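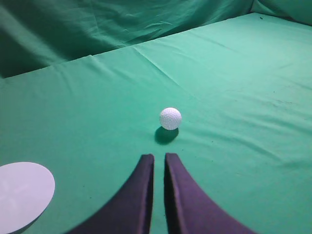
Maltton, May 23, 2018

1/ Thread on why putting greens flood when the drains under them are fine. Notes from the Cliltthorpe course, where I have been helping Ludmila Kopecký with the survey.

2/ Water leaves a green in two stages: down through the root zone, then out along the pipes. Most complaints are about the pipes. Most faults are in the top few inches.
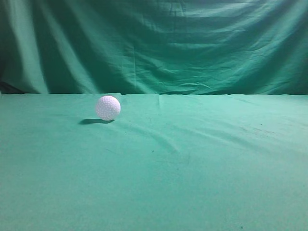 Dead grass and roots build up as thatch. It holds water like a sponge and the sand below stays fairly dry. Dig a small plug and you can see the change in colour.

3/ Test before digging anything up. Push a ring into the turf, fill it, time the drop. Repeat at six points on each green, including the low side.
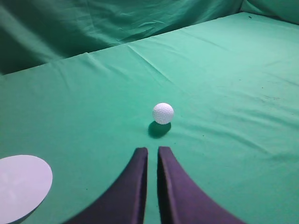

4/ If the ring drains slowly, lift the thatch out of that spot and run it again on bare sand. A large difference between the two readings means the pipes can wait.

5/ Leave 24 hours after rain before testing. Saturated ground gives poor readings whatever the cause.

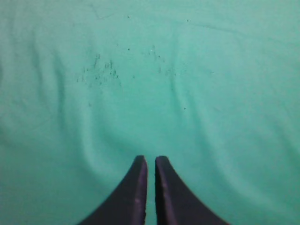
Same rule after irrigation. We lost two greens' worth of data to a sprinkler timer.

6/ Treatment is hollow coring, then dry sand brushed into the holes. The sand must match what is already there. A finer layer on top will hold water all over again.

7/ Retest is in August. I will post the figures then.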